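A Saturday-less visit to the Zasar workshop

I'd been promising to get over to Zasar since April, when Hiwot Mamo first told me she was building a bin picker there, and last week I finally made the drive. It's a shared shop above a tile store. You pay by the month, you get a shelf and a key, and if you leave your coffee on the drill press you hear about it. I loved it before I'd even put my bag down.

The front half is the noisy half. Somebody had a canoe upside down on two trestles, and there was a guy re-caning a chair who talked me through the whole thing without once looking up (I now know more about cane than I ever expected to!). The 3D printers live in a closet with the door off. Then you go through a curtain, an old moving blanket really, and you're in the back, with carpet on the floor and a lot of cables to step over.

That's where Hiwot has her corner. The project is called Prillex, which she says means nothing and was the first word she could get a web address for. The idea is simple enough: tip a bunch of household odds and ends into a bin and have the arm pick them out one at a time and drop them in the next bin. She's spent 3,000 dollars on it so far, most of it on the arm, which she bought used. The software is her own, with one chunk borrowed from a friend's project called Endale.

I asked if I could just sit and watch for a while, and she gave me a stool and a bag of pistachios.

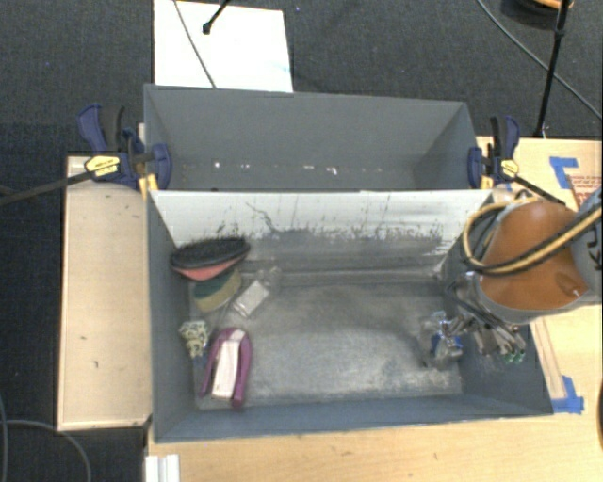 The arm down in the front bin at Zasar, with most of the goodies over on the left.

What surprised me was how much of the build is plain old woodworking. The bins sit on a wooden tabletop and they're held together with bar clamps, the same kind I have in my garage. Hiwot had a nice printed bracket drawn up for the job and gave up on it after the first version snapped, and the clamps went on as a stopgap. I told her to leave them. You can loosen a clamp in two seconds when you want to try a different spacing, and she's tried plenty.

The bins have had a hard life too. The inside of the front one is scratched and scuffed all over, with one crooked dark line down the back wall that I kept looking at. I've got a plastic tub for my chisels that looks about the same.

Her favorite things to throw in are the annoying ones. Clear packaging is the worst, she says, all those shiny spots, and the camera gets a different idea of where the thing is every time the light moves. Sponges are easy. Brushes are fine until they end up leaning in a corner, and then the fingers have to come in at an angle with a wall in the way. She keeps a log of tries in batches of 200, written up in a paper notebook, and the page for crinkly bags has a lot of crossing out on it.

We talked about the cover on the arm for ages, the big orange-brown one. I wanted to know if it got in the way when the arm reaches over the side of the bin, and she said the hose is what worries her more. It needs enough slack to let the wrist turn and no more than that. Her next job is a better way of routing it, and she's been eyeing a set of spring hangers from Dranow that cost more than she wants to pay.

I stayed until nearly six and missed the good light for the drive home. If you want to go, ring the bell by the tile store's side door and wait, they're slow to hear it over the planer. Parking is in the back. Bring your own mug, and ask to see the canoe!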